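Print this page | E-mail this page
Search reviews, kits, checklists... Go

Kevow hand-held gripper kit: my safety checklist, with comments

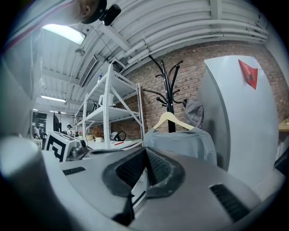
1. Before anything comes out of the case

Read the quick card. I know, I know, but the one that comes with the Kevow is a single folded sheet and it does tell you which way round the battery goes. The full manual is a 52-page thing and I'd call about half of it useful.

[ ] Case closes and both catches hold. PASS. Stiff catches, mind your nails.
[ ] All parts against the packing list. PASS, on the second try. I thought we were a spare pad short and it had slipped under the foam.
[ ] Serial label readable. PASS.
[ ] Charger has a proper UK plug and not a travel adaptor. PASS. (The last kit I looked at, the Clivwood, came with an adaptor that fell out of the wall if you breathed near it.)

Sandra Hebden asked me to do this one because we're deciding whether to buy or carry on hiring, and the trial kit goes back at the end of August. So this is partly a safety check and partly me telling her what I think. Sorry Sandra, you know how I am.

2. Finger pads

The bits that do the work, so they get the longest look. The pads are black rubber with a fine grid pattern, and they come in towards each other in a V.

[ ] Rubber free of splits, nicks and shiny patches. PASS.
[ ] Grid pattern still crisp when you run a fingernail across it. PASS.
[ ] No glue or grit caught in the pattern. PASS after a wipe. Damp cloth only. The quick card says no solvents, and I'd believe it.
[ ] Pads don't wobble when pinched side to side. COMMENT. One had the tiniest bit of play. I nipped the screw up with the key supplied and it went away, but I want it checked again after a week of proper use.
[ ] Pads meet along their length when closed on a strip of paper. PASS. I do this by closing on the paper and tugging. If it slides out easily at one end you've got a pad on crooked.

Spare pads come in packs of 2 from Brollivari, who are the people selling the kit over here. They were quick on the phone, I'll give them that.

3. Housing and vents

Light grey plastic, curved all over, and I was all ready to moan about it because curved things roll off benches. Set down on its flat side it stayed put — fine, I take it back.

[ ] No cracks in the shell, especially near the screws. PASS.
[ ] Seams closed, nothing to catch skin on. PASS.
[ ] Vent slots clear. PASS. There's a small one on the flat surface and a longer one set diagonally, and fluff will love both of them. Soft brush, with the power off.
[ ] Hand doesn't cover the vents in a normal grip. COMMENT. Mine doesn't. Somebody with bigger hands may well sit right over the long one, so try it with everyone who'll be using the thing before you sign it off.
[ ] Casing comfortable to hold after twenty minutes of steady use. PASS. Warm, not unpleasant.

4. Pinch points

I would put this section first if I were writing the manual. Kevow have it near the back, after the warranty.

[ ] Nothing pokes through behind the pads when they close. PASS.
[ ] Release works with the other hand. PASS, a bit awkward for left-handers.
[ ] Closing force set to low for new users. FAIL as delivered. Ours arrived on the middle setting. It's easy to change and it wouldn't do you any damage, but it made me jump and I said a word. Check it every time the kit changes hands.
[ ] Sleeves, lanyards, long hair, rings. Usual rules. Lanyards off, please, not tucked in. They untuck.

5. Head camera and cap

If you're wearing the small camera on the front of a cap, it wants its own check. I've seen people spend ages on the gripper and then just plonk the cap on.

[ ] Camera firm on the cap, no droop when you nod. PASS.
[ ] Cap snug enough that you're not pushing it up all the time. COMMENT. You'll find out in the first minute. If you keep touching it, stop and adjust it properly.
[ ] Points down at your hands and not at the far wall. PASS.
[ ] No neck ache. COMMENT. I had a little by the afternoon. Swap wearers or take a break every hour, and don't be brave about it.
[ ] You can still see where your feet are going. PASS, but walk the route once without the gripper in your hand.

6. Marker box and bits on the surface

The white box with the black and white square pattern needs to be where the kit can see it and where your elbow can't.

[ ] Pattern clean and flat, no lifting corners. PASS.
[ ] Box steady when the surface is knocked. PASS. I knocked it, quite hard, several times. Very satisfying.
[ ] Nothing put down in front of it. COMMENT. Everyone does this, me included. A mug is all it takes.
[ ] Personal items off the working area. COMMENT. Headphones and pens are the usual ones. Headphones are worse, with the band lying there ready to hook on something. Either they're part of the task or they go in a drawer.
[ ] Plants moved back. COMMENT. Dried leaves get everywhere, and see what I said about fluff and vents.

7. The room

I nearly left this out as it isn't really about the kit, but Brollivari offer a set-up visit as an extra and this is more or less what you'd be paying them to look at. You can do it yourself with a cup of tea.

[ ] Lighting even over the work area. PASS with ceiling tubes on. Don't set up facing a bare light if you can help it, the glare is tiring.
[ ] Shelving stable. COMMENT. Open metal units with cross-braces are good, but give them a push at shoulder height all the same. If yours moves, fix it before anybody starts reaching into it with a gripper.
[ ] Drinks bottles on the top shelf. COMMENT. Lid on or take it down. I'd rather have water nowhere near the electrics, and a top shelf is a long way for it to fall.
[ ] Coat rack clear of the swing of your arm. COMMENT. The sort with curved hooks at two heights is a proper nuisance, one lot at your face and one lot at your elbow. Move it further back than you think. Hangers too, they stick out past the hooks and a hung-up garment hides where the pole is.
[ ] Tall cabinets: doors shut and know which way they open. PASS.
[ ] Anyone else in the room knows you're working. PASS. Say it out loud. A person at the far end by a monitor isn't watching you, and when you've got a camera on your head you aren't watching them much either.
[ ] Path to the door. PASS.

8. Battery and charging

[ ] Battery clicks home. PASS. A good loud click, I like it.
[ ] No swelling, no smell. PASS.
[ ] Charge light changes when full. PASS.
[ ] Not left charging overnight. House rule, not Kevow's.
[ ] Run time. We got around three hours of stop-start work from a full charge, so one spare will see you through a day if you charge over lunch.

9. Money, and what I'd tell Sandra

The price on our quote is £726 for the hand-held kit, with 12 months' cover on everything except the pads. The Menon comes in cheaper and I did like its case better, but the Menon's trigger gave me a sore finger in no time and its spares are a long wait. The Clivwood I've been rude about already. It's sturdy, it's just heavy, and after half a morning you start resting your elbow on things.

I'd buy the Kevow. I'd ask Brollivari to throw in a pack of pads and I'd ask them, nicely, why it left them on the middle force setting. I wouldn't bother with the set-up visit unless you've got a really crowded room.

Outstanding before I'd sign the sheet:

- Loose pad to be looked at again after a week's use
- Low force setting written on a label inside the lid
- Try-out for larger hands over the long vent
- Left-handed release, have a go with someone who is really left-handed and not me pretending
- Coat rack moved

Next check is when the new pads arrive, or sooner if it gets dropped. If you drop it, tell me, I won't shout! Sections 2, 3 and 4 again from the top, and don't skip the paper test.

Print this page | E-mail this page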